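Stop Specifying Clear Plastic by Thickness Alone

Most purchase orders for transparent sheet contain three numbers: length, width and thickness. Some add a color. The order goes out, the sheet arrives, and a month later someone is arguing with the supplier over a guard that shattered when a technician leaned on it, or a window that went cloudy after a week of cleaning with the wrong fluid. The supplier is usually in the right. The sheet matched the order. The order was bad.

I have written and reviewed these orders for small equipment shops for most of my working life, and my position is that thickness is the least informative of the numbers we put on them. It belongs on the order. It should come last.

Start with the resin. Acrylic and polycarbonate look nearly the same on a rack, and a surprising number of drawings call for "clear plastic, 1/4 in." and leave the choice to whoever answers the phone. Acrylic is stiffer, harder to scratch and holds up well outdoors. It also breaks into sharp pieces under impact. Polycarbonate takes a hit far better, bends more under load, scratches easily unless coated, and yellows in sunlight unless it has a UV-resistant layer. PETG sits between them on toughness, forms easily at low temperature and softens sooner than either. A part drawn for one of these and cut from another is a different part, even if the calipers agree.

The usual defense of the loose specification is that it keeps the buyer's options open. Bukola Amadi, who ran purchasing at Trotell when I consulted there, made this case to me more than once, and it deserves a fair statement. Stock runs short. Prices move. If the drawing says "clear plastic" the buyer can take what is available and the job ships on Wednesday as promised. With a named resin and a named grade, every shortage becomes an engineering change.

I accept the cost she described. I do not accept that the loose drawing removes it. The engineering decision is still being made. It has been moved to a person who has a price list and no load case. A better answer is to list two or three approved materials on the drawing, each with its own minimum thickness and its own fastening note. That takes an engineer an hour, once. The buyer keeps the flexibility and the substitution has been checked by someone whose job is to check it.

Next comes the process. Cast acrylic and extruded acrylic share a chemistry and behave differently in the shop. Cast sheet machines cleanly and tolerates solvent cement with less crazing. Extruded sheet holds a tighter thickness tolerance and costs less, but it gums up on the cutter at moderate feed rates and carries more internal stress, and it shrinks more along the extrusion direction when heated. For a flat cover with four drilled holes, extruded is fine. For a part with polished edges and glued corners, I would specify cast and pay the difference. A drawing that says only "acrylic" has not made the choice.

Edge condition is ignored even more often. A saw-cut edge is full of small notches, and a crack needs only one of them. At Gindix we had a batch of machine covers fail at the mounting holes, and the first proposal in the review was to go up one thickness. Musa Adeleke, the shop lead, asked to see the drill bits. They were ordinary twist drills ground for metal, and they were grabbing on breakthrough and leaving a ring of fine chips at the back of each hole. He changed to bits ground for plastic, opened the holes to allow for thermal movement, and put washers under the screw heads. Of the next 545 covers, none came back with a cracked hole. The thickness stayed where it was.

Thermal movement deserves a paragraph of its own. Acrylic expands at around three times the rate of aluminum. A panel 1,000 mm long, fixed tightly at both ends in an aluminum channel and installed on a cool morning, will try to grow by more than a millimeter relative to the channel by a hot afternoon. If there is nowhere to go, it bows or it cracks at the fasteners. A thicker panel pushes harder on the same screws. Here the instinct to add material makes the problem worse.

Then there is bending.

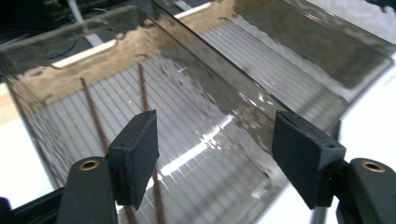 Cold bending means forcing a flat sheet into a curve and holding it there with the frame. It is cheap and it works, within limits. The common rule for polycarbonate is a minimum radius of 100 times the thickness; for acrylic the figures run higher, and I use 200 as a floor and prefer more. Go tighter than that and the outer surface sits in permanent tension, which is the condition in which cleaners and adhesives do the most damage. Note what the rule says about thickness. Doubling it doubles the smallest radius the sheet can take. The designer who adds thickness for safety on a curved part has used up the margin on the bend.

Heat forming avoids most of this, at the price of a mold or a strip heater and some optical distortion along the curve. It should be followed by annealing, and the drawing should say so. In my experience annealing is the first step dropped when a shop is behind schedule, and the omission is invisible until the part meets alcohol.

Tint gets less attention than it should as well. "Gray" or "smoke" describes a family of products with very different light transmission. Damilola Anozie once had to reorder a full set of viewing panels at Kettani after two lots from two suppliers were mounted side by side and did not match. Specify the transmission in percent, and name the product.

My preferred order of entries on a drawing is therefore resin, grade and process, coating, tint, edge finish, forming method with minimum radius, cleaning restrictions, and then thickness with its tolerance. It fills perhaps six lines of a notes block. Suppliers do not object to it. The ones I deal with have asked for more detail far more often than they have asked for less.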